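Lists > Grimitz Kitchen List > Archive > August > Re: Cooking long noodles without breaking them

Re: Cooking long noodles without breaking them 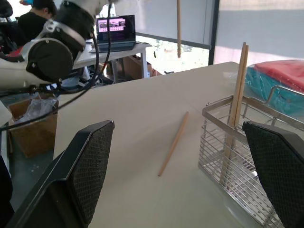
Guðlaug Sveinbjörnsson wrote:

> I have been making the buckwheat noodles from the Zuvari recipe for a
> month now, and every time they come out of the pot in short bits. The
> taste is fine. But my kids want to slurp, and you can't slurp a noodle
> as long as your thumb. I salt the water, I boil them hard, I stir the
> whole time so they don't stick. Is it the flour? I use the Multico
> buckwheat with no wheat in it at all. Should I give up and buy dried?

Please don't give up! You are so close, and I love that you went straight for all-buckwheat dough, which is the hardest one there is. I made short bits for most of a year before I got a bowl I was proud of, and we ate every one of those short bits with great pleasure.

First, the stirring. I think this is most of your trouble. Buckwheat has no gluten to hold it together, so a fresh noodle in a rolling boil is already having a rough time, and when you go around and around with a spoon you are chopping it up. Put the noodles in, leave them completely alone until they float, and then slide one chopstick along the bottom and lift gently, once. One chopstick, not the pair. With a pair I always end up pinching, and pinching breaks them. The thin end goes in the water, and you just let the noodles drape over it and fall back. It feels like doing nothing, but it's plenty.

Second, the salt. I leave it out. There's enough in the dipping sauce, and I like to drink the cooking water afterward with a splash of sauce in it (try this, it's wonderful, cloudy and nutty and a bit like thin porridge).

The flour may be part of it too. I haven't used the Multico, so I can't say anything about that one, but buckwheat that's been open in the cupboard since spring makes a crumbly dough whatever the label says. Smell it. Fresh buckwheat smells green, almost like cut grass. If yours smells like cardboard, make pancakes with it and get a new bag. Mine goes in the freezer now, double bagged.

And then there's the water in the dough, which everybody gets nervous about. For all-buckwheat I use water just off the boil for the first pour, stir it in with my fingers spread like a rake as soon as I can stand to touch it, and finish with cold. The hot water turns some of the starch to paste and that's your glue. If you've been using cold water all the way through, try this before you change anything else! You'll feel the difference in your hands right away — it goes from wet sand to something like modeling clay.

If you want a softer landing while you practice, swap in 2 parts wheat flour to 8 parts buckwheat. It rolls out like a dream and the kids will get their slurping. You can creep back toward all buckwheat later, a spoonful at a time.

A few smaller things, in no order. Use your biggest pot. Cook one portion at a time even though it's annoying. Cut them a little thicker than you think looks elegant. Shake off the extra flour before they go in or the water turns to soup by the third batch. Rinse in cold water, with your hands, much more than seems polite, and then once more in ice water. I lift mine out with a wide flat strainer and never dump them in a colander, where the weight of the pile snaps the ones on the bottom.

Somebody on here asked back in the spring about the little cup of cold water you're supposed to add when the pot boils up. I do it with dried noodles because my stove is slow to turn down. With fresh ones they're done so fast I never get the chance.

Guðlaug, would you write back and tell us how long you rest the dough? I don't rest mine at all, I go straight from kneading to rolling, but the Zuvari recipe has you wrap it and wait, and I've wondered if it dries out at the edges that way. I'm making a batch tomorrow and I could try half and half.

Also, if anyone still has the walnut dipping sauce that went around under the subject line "Zoëga sauce," could you send it again? I've searched the archive twice and only found the replies saying how good it was.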